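Section 8. Handling and viewing the plate volumes

Read this section before you take a Madum facsimile out of its slipcase. The plates are printed on uncoated paper and they mark easily from fingers, rings and watch straps.

Before you start

1. Wash your hands and dry them fully. Gloves are not needed for the text pages.
2. Put the foam wedges on the table with the high sides facing out. Use the large pair for the folio and the small pair for the quarto.
3. Remove the slipcase by holding the book at the middle of the fore-edge. Do not pull at the top of the spine.

Caution: The gilt edge of the folio can stick on first opening. Do not force it. Open the book near the center, then let the leaves fall a few at a time to each side.

Opening a plate

4. Find the plate number in the printed list at the front. The plates follow the order of the engraver, Galbraith, and this order is sometimes different from the order of the poem.
5. Turn the leaf from the upper outside corner, with a flat hand under it.
6. Lift the tissue guard and lay it to the left. Do not fold the tissue.

Viewing on screen

The same engravings are in the Flostoter viewer, which comes with the set. Sign in with the number on your certificate, for example 1,692. Leading zeros are not necessary.

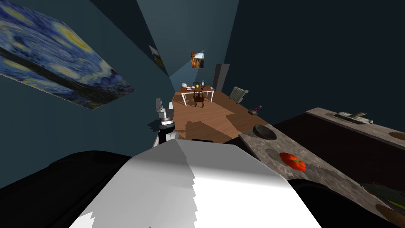

Fig. 2. Rendered room with dark blue-gray walls and wooden floor.

7. Choose Plates, then the volume. To compare an early state and a late state of one plate, open the first, press Hold, and open the second.
8. Use the slider for raking light. It shows the plate mark and the deeper lines of the burin – the stipple areas will change very little.

Note: Plates marked with a small circle were colored by hand after printing. The color on your screen may be warmer than on paper, so please trust the paper.

Closing the volume

9. Put the tissue back over each plate.
10. Close the book slowly, support both boards, and return it to the slipcase with the spine outward.

Text by Setsuko Hattori. Plate notes checked by Ryota Nagano, Geltside.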